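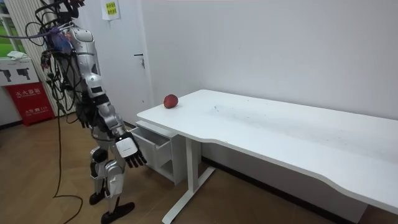

Furniture hire comes to Drirnisgate as Laster opens its first shop in the town

Feb 23, 2023

Laster, the family-run furniture hire business, is delighted to announce that it will open its first Drirnisgate shop in March, bringing with it a new range of bedroom and small-room furniture called Ivis which has been two years in the planning and which, we are pleased to say, is finally out of our heads and into the warehouse.

The shop will be at 173 Castle Parade, in the building many local people will remember as the old carpet showroom, and it will offer beds, bedside cabinets, chests of drawers, desks, bookcases and dining furniture to hire by the month, with delivery and collection included in the price. Customers may keep a piece for as little as two months or for as long as they like, swap it for something else when their circumstances change, or buy it outright with every penny of the hire they have already paid taken off the price.

Anyone who has moved into an unfurnished flat will know the feeling of that first evening, when the kettle is on the floor and the only thing to sit on is a box marked "kitchen, misc". Laster began in just such a flat, with a borrowed van and a sofa that three different sets of friends had already owned, and it has always seemed to us that there ought to be something between buying everything new on a credit card and making do with whatever a cousin happens to be throwing out. Hire has been our answer for a good many years now, and it is lovely to be bringing it to a town we have been delivering to, on and off, for nearly as long.

"Drirnisgate has been on our list since the very first winter," said a spokeswoman for Laster. "We used to drive over with two or three orders in the back of the van, and every time somebody would come out on the step and ask us when we were going to open here. We kept saying soon, and I'm afraid soon went on for rather longer than any of us meant it to. So to everyone who asked, thank you for being so patient, and please do come in and say hello, because we would very much like to put some faces to the addresses."

The need is certainly there. Last autumn Laster sent a short questionnaire to 3000 renting households in and near the town, asking what they had brought with them when they moved, what they had bought since, and what they wished they had never carried up the stairs. The replies were generous, often very funny, and in places rather touching. Large wardrobes came up again and again as the thing people most regretted. Beds were the item people had spent the most on, and small storage, the humble drawer beside the bed or at the end of the hall, was what they most often said they had gone without.

Those replies shaped the Ivis range more than anything else. We had begun with a plan for big, handsome pieces, and had got quite a long way with it, when it became clear that what people were asking for was something that would go through a narrow door, fit the gap between a bed and a wall and still look presentable after its fourth home. The range was drawn up again from the beginning. Every piece in it can be carried by two people, and the smaller ones by one person with a clear view of where they are putting their feet.

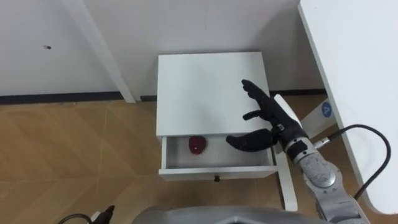
Drawers, in particular, took up a great deal of our time. A hired drawer has a harder life than most, being opened by all sorts of hands in all sorts of moods, and loaded with everything from socks to hardback novels to a year's worth of takeaway menus. We asked for drawers that open fully, so that whatever has rolled to the back can be found again, and that can be mended by our own workshop with ordinary tools. It meant going back to the makers more often than was strictly polite, and they have been very good about it.

The makers in question are Castaño, a joinery workshop which has been supplying Laster with table legs and bed slats for some years and which has now taken on the whole of the Ivis range. The first run is 500 pieces, all of which will be in stock by opening day, with a second run to follow once we have heard what customers think of the first. Castaño will also be supplying spare parts for as long as the range is in use, so that a cabinet with a broken runner or a missing knob can be put right and sent out again.

"It is unusual to be asked to make furniture that somebody is going to take apart," said a spokesman for Castaño. "Normally you make a thing, you wave it off, and if you see it again it's because there has been a complaint. With this range we expect to see everything again, and that changes how you go about it. We've moved fixings to places you can reach, we've kept the number of different screws as low as we could, and we've had a few long arguments about hinges which I think we can say were worth having. The bookcase went through more versions than I would like to admit to."

How it works

Customers can choose furniture in the shop, by telephone or through the Laster website. A member of the team will then talk through the measurements, including those of any stairs, lifts and awkward corners on the way in. We do ask people to be frank about the stairs! Our drivers are cheerful souls and will carry a bed up a good many of them, but they do like to know beforehand.

Delivery within Drirnisgate will normally be made within a week of the order, and evening and Saturday slots will be available at no extra cost. The drivers will put everything together in the room where it is wanted and take all the packaging away. At the end of the hire they will come back, take it apart again and leave the room swept.

Ordinary wear and tear is included. Mug rings, small scratches and the odd bit of toothpaste are all part of life and nobody will be charged for them. If something is badly damaged we will have a friendly conversation about it, and the cost will never be more than the repair itself. Families with young children, and people with dogs that chew, are every bit as welcome as anybody else, and may like to ask about the pieces in our "well loved" section, which have already had a few knocks and are hired out at a lower monthly rate.

There is no joining fee and no minimum order. One customer at our existing shop has been hiring a single desk lamp and a folding chair for longer than some of our staff have worked here, and we are very glad to have them.

What happens to it all afterwards

Everything that comes back to Laster is cleaned, checked over and mended if it needs it. The new shop has a workshop at the rear, with a large window on to Tanner's Lane so that passers-by can see what is going on, and this is where the repairs for the whole of the Drirnisgate area will be done. Two new workshop jobs have been created, along with positions in the shop and on the delivery side, and all of them have been filled by people living in the town.

On the first Saturday of each month the workshop will also be open to anyone who would like to bring in a chair, stool or small table of their own and have a go at mending it, with one of our team on hand to help and a pot of tea on the side. Places are free, though they do need to be booked, as there is only so much bench to go round. Glue, sandpaper and clamps will be provided. We would suggest wearing something you are not too fond of.

When a piece has reached the point where it can no longer be hired, it will be offered for sale very cheaply in the shop or broken down for parts. Old drawer fronts make surprisingly good shelves, as visitors to our staff kitchen will be able to see for themselves.

Opening day

The shop will open its doors at ten o'clock on the first Saturday in March, with hot drinks, cake from the bakery two doors down and the full Ivis range set out in a series of small rooms, each laid out to the sort of measurements people gave us in the questionnaire. Visitors are warmly encouraged to sit on things, lie on things, pull out the drawers and tell us what they think. There will be a corner for children with paper and crayons, and a step-free entrance from the car park side.

Anyone who places an order on the day will have their first month's hire free of charge. Households that replied to the autumn questionnaire will receive a letter with a small thank-you from us, which can be used at any time during the year.

Regular opening hours will be Tuesday to Saturday, ten until half past five.

Notes for editors

Laster hires out household furniture by the month to tenants, homeowners and landlords. The Drirnisgate shop is its second.

Castaño is a joinery workshop making furniture and furniture parts to order.

Ivis is the name of the bedroom and small-room range made by Castaño for Laster. A full list of pieces, with measurements and monthly prices, is available on request.

Journalists who would like to look round before opening day are very welcome and should ring the Laster press desk on extension 3804 to arrange a time. The kettle will be on.

Ends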